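3.2 Storage furniture in the shared offices

The second part of the survey dealt with low cupboards, by which we mean closed units with a usable top at or below desk height. These were recorded at all three sites (Trirkitmont, Kostley and Drimar) during November, outside the main working hours. In total 1,279 items were listed as stored in or on such units. Of these, 398 were flat goods: boards, folders, sheets of paper, mats and similar things that can lie on a shelf without a box or tray.

Flat goods turned out to be the hardest group to code. A folder or board is often put down wherever there is a free surface, and the top of the cupboard is the nearest one. We therefore coded the top, the middle shelf and the bottom shelf as separate places, and noted for each item whether it lay fully within the outline of the surface or stuck out past it. Items that leaned or lay at an angle were given a separate code. Figure 4 shows a two-door cupboard with flat goods at all three levels. 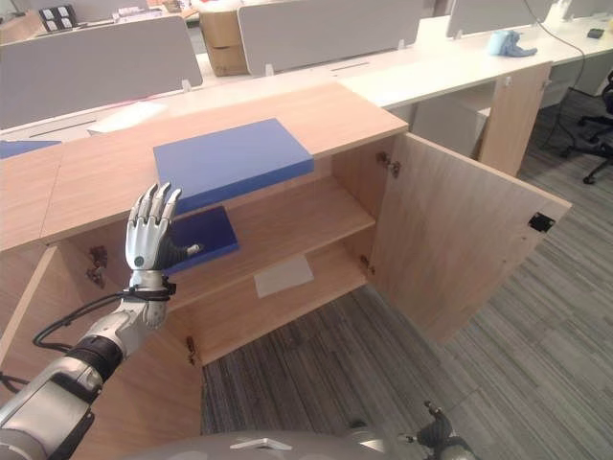 Figure 4. Two-door cupboard with both doors open. A large blue board lies on the top, a smaller dark blue board is on the middle shelf and a white sheet is on the bottom shelf.

The coding was done by two people working apart, using the form drawn up by Rutkowska for the earlier pilot. They disagreed on 14 items, nearly all of them at the boundary between "sticking out" and "within outline". These were settled by discussion, and the rule was then changed so that any overhang, however small, counts as sticking out. The earlier records were recoded to match.

Of the flat goods, 112 were found on the top of a unit. Staff at Kostley told us that they leave boards there when they expect to need them again the same day, and that opening two doors in a narrow gap between desks is a nuisance. At Drimar the cupboards have sliding fronts and the same complaint was not made. We did not ask about door type in the first round of interviews, so the comparison rests on remarks that staff offered themselves.

Loose paper was treated in the same way as boards, except that sheets lying in a pile were entered as one item. Paper held in a folder was not entered separately.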